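My second year in the robotics club started in September, and I've been bad about writing any of it down. I said I would post every couple of weeks. So this is a long one.

Last year we built a line follower, the same as every club in the county. It was fine. We took it to Gallardo, placed in the middle, and came home. This year the club voted to do the cloth task instead of another driving robot. The cloth task is a category at the spring meet where your arm has to put soft things into a sorting tray, one per compartment, without dropping any over the side. Rigid parts are easy by comparison. A bolt is the same shape every time you look at it. A cloth is never the same shape twice.

Before the arm does anything, it needs examples from people. We hold a pair of grippers by the handles and do the task ourselves, over and over, and the recordings go into the training set. We call one run an episode. The goal for the fall was 3,726 episodes, which came from a spreadsheet one of the seniors made and which I still don't fully understand. We are at 1,029 as I write this.

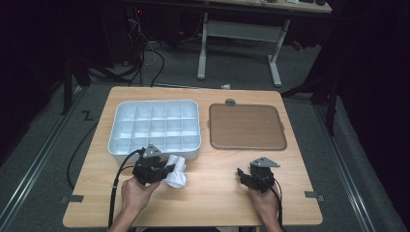 **Wekomik Robotics Club, Soft Handling Team**

I'm on the Soft Handling team, and most of what I do is episodes. A normal shift is two hours after classes. One person holds the grippers and one person sits at the laptop, starts and stops the recording, and writes down anything odd. We switch every 20 minutes or so. Your hands get tired before your head does. The grippers aren't that heavy, but you hold them out in front of you the whole time, and the cables pull a little whenever you reach across.

The rules we settled on for an episode are short:

- Start with both grippers over the near edge of the table, by the tape.
- Say the cloth and the compartment out loud before moving.
- One grab. If you miss, finish the episode anyway and mark it as a miss.
- Let go only when the cloth is inside the walls.
- Go back to the tape before the recording stops.

The third rule caused the most arguing. For the first few weeks people would miss, back off, and try again until it looked good. Those episodes ran long and the hands wandered all over. When we trained on them, the arm learned to hesitate. It would come down over the cloth, stop, go up, and come down again for no reason. We threw out 99 episodes over that. I had recorded a lot of them, so I wasn't happy, but it was the right call.

The tray we use is the white plastic kind with the thin dividers. We went through a few options before that. The deep one from Plalteck looked better, but the fingers hit the walls on the way in, and you couldn't get low enough to let go cleanly. The shallow one let everything slide out. This one is in between. The dividers shine under the lights, which the camera people complain about, and I've stopped trying to fix it. The meet will have lights too.

What I've gotten better at is where to pinch. If you take a cloth by the corner, it hangs long and the bottom drags over the dividers and lands in the wrong place. If you take it in the middle, it bunches up and goes in as a lump, and that is what you want. Felt is the easiest for me. It's stiff enough to hold a fold after you squeeze it. Thin cloths are harder, and paper towel is worse than it sounds.
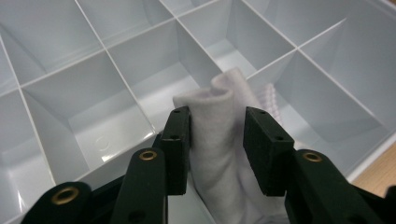 The other thing is going in straight. You have only as much room as the compartment gives you, and the fingers take up a good part of it. I used to come in at a slant since that's how my wrist wants to go, and I'd bump a wall and nudge the whole tray. Now I raise my elbow first. It looks silly and it works. My partner at the laptop has started writing "elbow" in the notes column when I forget.

Training runs happen overnight on the department machine. We named the first model Tomanari, and it got a cloth into a compartment on some tries and over the edge of the table on others. The second model, trained after we cleaned the data, is better at the grab but lets go too high. I think we need more slow releases in the set, and I've been doing mine slower on purpose this week. The laptop side would like me to go faster. We have a target of up to 600 more episodes before winter break, and slow ones eat into that.

We also need to decide on two arms or one. Most of the episodes have both grippers recorded even when only one is doing anything, so we could go either way. Two arms would let one side hold a cloth flat while the other pinches it. It would also double the number of things that can break at the meet. I'm for one arm. The vote is at the next full meeting.

I have a shift at 4:30 and I still have to charge the laptop.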